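**Status, December 17, 2019:** works on trousers, sulks at fitted sheets. Read the whole file before you plug anything in.

# prokside-fold

Dataset and scripts for a one-armed laundry folder, built on a bench in the shared workshop at Uvcombe. The arm was put together from a kit, two broken printers and a drawer of bolts that had been waiting years for a purpose. It folds clothes more slowly than you do. It also does it at three in the morning, if you let it, and the neighbours have asked us not to let it.

## What's in the box

- `episodes/` - 202 recorded folding attempts, good and bad
- `keep/` - the 16 we'd show to a visitor
- `tools/` - playback, trimming, and a script that renames everything (back up first, we didn't)
- `grip/` - drawings for the gripper, revision whatever it is now

Each episode has a wrist view, a head view, joint angles and the gripper opening. Timestamps are in milliseconds. The two views drift apart a little on long runs, and `tools/align` pulls them back together most of the time.

## Labels

| label | meaning |
|---|---|
| `flat` | garment spread, no fold yet |
| `half` | one leg or side laid over the other |
| `grab` | gripper closed on cloth |
| `slip` | gripper closed on cloth, cloth had other ideas |
| `done` | the operator gave up and called it folded |

`slip` and `grab` were labelled by hand over several evenings. Expect the later ones to be grumpier and less accurate.

## Settings that matter

The camera exposure is fixed at 400. Leave it there. Auto exposure hunts whenever something pale goes past, and the table is white, so it hunts constantly.

`grip_close` is 820 for denim. T-shirts want less, but we never wrote down how much less. Towels are in a branch called `zerouali`, which has not been merged and may never be.

Approach hems from the side and keep the wrist low. Coming straight down on a hem pushes the cloth away and leaves the fingers holding table. Elastic is awkward in its own way: the gathers look like a dozen good edges to the detector, and it will pick a different one every time you ask.

## Known problems

- Inside-out garments are treated as the right way out. So far the garments haven't complained.
- Dark socks: no.
- The home position clips the shelf if the bench has been moved. The bench is always being moved.
- `tools/trim` loses the final second of an episode. We have got used to it.
- Faded denim confuses the edge finder, which likes to draw an outline round the pale bits as well as round the trousers.

## Denim, both views

The wrist camera gives you stitching and weave. The head camera gives you the layout, and a chance of telling which end is the waist.
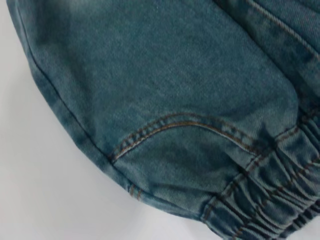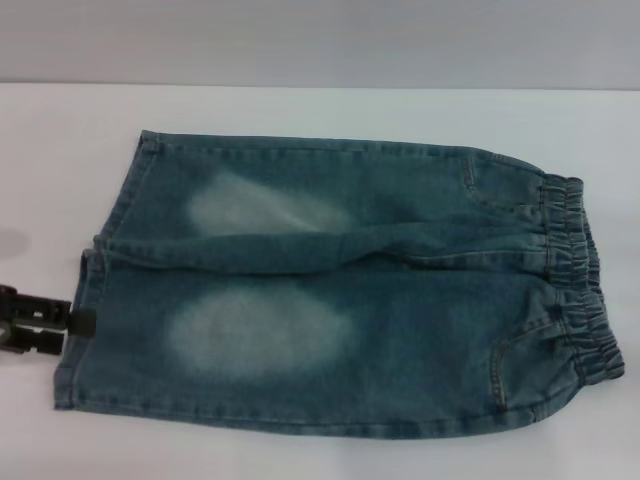 Postville, by way of the issue tracker: your edge finder problem is mostly the blur step. We run a similar arm on work overalls and had outlines round every worn patch until we dropped the blur and masked on table colour first. It costs you a bit when the table is in shadow, so take a fresh table sample at the start of each session. Also, please merge the towels.

The mask is now in `tools/mask`, switched off by default until it has been tried on more than jeans. Towels remain where they are. Next batch of episodes in March, bench permitting.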